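旧电脑包别急着扔,Erdem把换包柜台摆出来了

24/06/2019 Vastham

先说要紧的:从今天起,老街上的Erdem箱包店开始收旧电脑包了,不管什么牌子、什么颜色,拿过去,再添30欧元,就能从他们整理好的那批翻新包里挑一个背走。一共准备了200个,换完为止,活动做6个星期。我上午去的,门刚开就已经有人拎着包在里面等着了,周一上午啊,各位都不用上班的吗(我是在上班,我这就是在上班)。

事情其实从去年12月就有影子了。当时Erdem在橱窗里贴过一张手写的纸,问大家家里有没有不用的电脑包,我路过看见,还拍了张照片发给我姐姐,她回我一句“有四个”,然后就没有然后了。那四个包到现在还在她家衣柜顶上,上周我去吃饭还看到了,最上面那个的拉链是敞着的,里面塞着一卷延长线。我估计很多人家里都是这样,电脑换了一台又一台,包倒是越攒越多,扔了吧,好好的,留着吧,又真的不用。

店里管这件事的是Rok Petkov,他在柜台后面一边登记一边跟我聊,中间被打断了好多回。他说那张纸贴出去以后,收上来的包比他们想的多得多,后面的小仓库很快堆到门口,进去拿个鞋盒都要侧着身子。于是他们找了Vadier来帮忙,就是河边那家修箱包皮具的作坊,我以前在那里换过一个行李箱的轮子,活儿做得很细,就是慢。Vadier把包一个一个拆开检查,坏拉链换掉,脱线的地方重新走一遍,肩带扣断了的配新的,实在救不回来的就拆零件,留给别的包用。

“最难弄的是味道,”Rok Petkov说,“有的包里放过香蕉,我也不知道放了多久。”

他说这句话的时候,我前面那位先生很明显地低头看了一眼自己的包。

怎么换,我问得比较细,下面一次写清楚,省得大家再打电话去店里问,他们今天的电话响得都没停过。

旧包要先清空。这个听起来像废话,但我上午亲眼看到有人在柜台上往外掏东西,掏出了充电器、两支笔、一包拆开的纸巾、一张停车票,还有一副她说找了大半年的耳机!她高兴坏了,后面排队的人就没那么高兴。所以请在家里掏,所有的夹层都摸一遍,尤其是翻盖底下那个大家从来不拉开的小口袋,还有背后贴着拉杆箱的那一层。店里不替大家保管里面的东西,他们说发现了会打电话,可要是你登记的时候没留电话,那就真没办法了。

包不用洗,Rok Petkov特别强调了这一点。有人怕不好意思,头天晚上把包扔进洗衣机,拿来的时候衬里还潮着,海绵也皱成一团,这样的反而不好处理。拿干布擦一擦,把底下的碎屑抖干净,够了。

一个旧包换一个,不能拿三个旧的去换三个新的。多出来的可以留给店里,他们照收,但不退钱也不抵钱。我替我姐姐问了这个问题,她那四个包的情况就是:换一个,捐三个,或者继续放在衣柜顶上。

没有旧包的人也可以买翻新的,但要等到活动结束,看还有没有剩,价钱到时候再定。想买全新的随时都有,Buvdale今年那款灰的现在卖119欧元,和那批翻新的放在同一面墙上,中间隔着一根柱子,别拿错了,我差点就拿错了。

我顺便说说我对电脑包的看法吧,反正编辑让我写长一点。

我一直是用布面包的人。皮的好看,可是重,一下雨就心疼;硬壳的护得住电脑,可里面多塞一件毛衣都不行,而我这个人每天出门总是要多塞一件毛衣。布面的软,什么都能挤一挤,放在膝盖上也不硌,坐公交车的时候抱着当枕头也行(别笑,从Vastham到省城那趟早班车上,十个人里总有几个是这么睡的)。浅一点的灰色我尤其喜欢,沾了灰不明显,配什么衣服都不会出错,缺点是会议室里一放一排全都长得差不多。我有一次就把同事的包背回家了,到家打开,里面是一台不认识的电脑和半个三明治,当晚又坐车送回去。

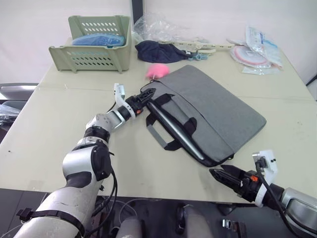
灰色布面电脑包平放在桌上,大翻盖,黑色提手横在包身中间。

挑包的时候,我建议大家先看提手。Rok Petkov也是这么说的,他当时拿起一个包,抓住提手使劲往两边扯,扯得我都替那个包着急。他说旧包收上来,十有八九先坏在提手根部,就是提手和包身缝在一起的那个地方,线头先松,然后布面被拽出一个小口子,再后来有一天你赶车,一把抓起来,啪。Vadier在翻新的时候把这里全都重新缝过,有些还在里面加了一块衬布,你把手伸进去能摸到,稍微厚一点的那一块就是。

然后看翻盖。大翻盖的包好处是能挡一点雨,也能把前面那些鼓鼓囊囊的口袋遮住,看着整齐;坏处是拿东西多一道手续。我在车站检票口前面单手掀翻盖找车票的样子,大概不太体面。如果你一天要掏二十次手机,那就挑个外面有敞口袋的,或者干脆把手机放衣服兜里。有的翻盖底下是磁扣,有的是插扣,还有的是粘扣,粘扣那种在图书馆里撕开的声音,整层楼都会抬头看你,慎重!

再看拉链。来回拉几次,拐角的地方慢一点拉,看它卡不卡。店里在每张长桌边上都放了一小截蜡,可以自己往链齿上蹭一蹭再试,要是蹭了还卡,就告诉店员,他们会拿回去给Vadier返工。今天上午就退回去了几个,Rok Petkov倒也不避讳,说手工活,总有漏的,大家帮着挑出来正好。

尺寸这件事我要多说两句。很多人报尺寸报的是屏幕,可是屏幕差不多的两台电脑,外壳能差出去一大圈,旧一点的机器更厚,塞进去翻盖就合不上了。最好的办法就是把电脑带过去当场试。店里有一张空出来专门给人试包的桌子,可以慢慢放,拉上,再拎起来走两圈。如果不想背电脑出门,那就在家里拿纸描一个轮廓,旁边写上厚度,我看见一位女士就是这么干的,她拿着一张从挂历上裁下来的纸,在每个包里比来比去,效率比我高多了。

充电器放在哪儿也想一想。我原来那个包只有一个主仓,充电器和电脑背靠背,时间长了,电脑外壳上硌出一个浅浅的印子,我到现在看见都难受。所以这次我只看有单独前袋的。

对了,还有肩带。翻新包里不是每个都配肩带,有些收上来的时候就没有,店里也没法一个个补齐。柜台旁边有一个大筐,里面全是散的肩带,宽的窄的长的短的,可以自己翻,翻到合适的就拿走,不另外收钱。我劝大家先把包挑好再去翻筐,挂扣的大小不一样,有的包上的挂环很窄,宽扣子根本穿不进去。我在那个筐前面蹲了好久,腿都麻了,翻到一条带垫肩的,扣子大了一号。旁边一位大爷翻到一条扣子合适但没有垫肩的,我们俩互相看了看对方手里的,又各自蹲回去接着翻。

好,说说我自己换了什么。我带去的是一个用了很多年的黑包,底下的角都磨白了,内袋破了一个洞,笔老是从洞里漏到夹层里去,要倒过来抖半天才能抖出来。登记的店员翻了翻,问我有没有特别喜欢的款式,我说要灰的,能拎也能背,里面分层多一点。她指给我两个,一个深一点,一个浅一点,我试了半个小时,最后拿了深的那个,内衬是蓝格子的,大概是原来的主人自己换过的,针脚有点歪,我一眼就看上了!付了30欧元,给了一张手写的小票,小票上写着保修到活动结束,也就是说这6个星期里如果拉链或者缝线出问题,拿回去免费修,过了这段时间就照Vadier平常的价格算。

也不是什么都好。有几点意见我当面跟Rok Petkov提了,他让我照写。

第一是队伍。登记和结账在一个柜台,换包的、买东西的、只想问一句有没有行李牌的,全挤在一起。他说从明天开始,登记挪到进门左手边,结账还在老地方,应该会快一些。

第二是标签。每个翻新包上挂着一张纸签,写了修过哪里,这个做法特别好,我很爱看,“换左侧拉链头”“补底角”“提手重缝”,看着像一份小病历。可是字太小了,还是铅笔写的,店里的灯又偏黄,我把包拎到窗户跟前才看清楚。年纪大一点的顾客更费劲。

第三是时间。Erdem中午关门,很多上班的人只有中午有空,这不是正好错过吗。他对这个没有马上答应,说要和店里的人商量,也许隔天中午留一个人。有消息我会在这个栏目里更新。

还有人在队伍里问,收上去的包最后会不会又拿去卖高价。这个我替大家问了。他的回答是,翻新包一律是以旧换新那个价钱,不分新旧好坏,有的包原来挺贵,有的原来就是开会送的,挂在一面墙上,谁先看中是谁的。这30欧元里头,大头给Vadier付工钱和材料,剩下的交店里的水电和那几张桌子的租金。桌子居然是租的,我没想到。

至于印着公司名字的包,收是收的,不过店里会把布标拆掉,拆不掉的就在上面缝一块别的布盖住。墙上有好几个这样的,补的布各式各样,条纹的,呢子的,还有一块看着很像从旧裤子上剪下来的牛仔布。我觉得那几个反而最好看,等我结完账回头一看,牛仔布的那个已经不在了。

孩子的书包不收,登山包不收,相机包也不收,今天都有人拿来,都原样拿回去了。平板电脑的小套子可以收,但是不能拿来换,只能留给店里。硬壳的电脑箱呢,Rok Petkov想了一下,说先拿来看看吧。

我从店里出来以后给姐姐打了电话,把上面这些从头到尾又讲了一遍,她问能不能让我去她家拿那四个包,顺便再帮她换一个回来,要灰的,跟我的差不多就行。代换是可以的,我问过,只要带着旧包去,写自己的名字登记就好,但是同一个人名下还是只能换一个,我的名额今天已经用掉了。所以她得自己来。她说那看看周末吧。

想去的读者,店在老街靠钟楼那一头,门口有绿色遮阳篷的就是,自行车可以停在对面的栏杆边上,开车的话别往里面拐了,那段路在修水管,今天我看见两辆车一前一后倒出来,后面那位司机的脸色很难看。停在市场后面,走过来也就几步路。带上旧包,最好带上电脑,付现金或者刷卡都行。

补充一条,发稿前Rok Petkov打电话来说,上午那位女士的停车票落在柜台上了,耳机她倒是拿走了。票在店里收着,请她有空来取。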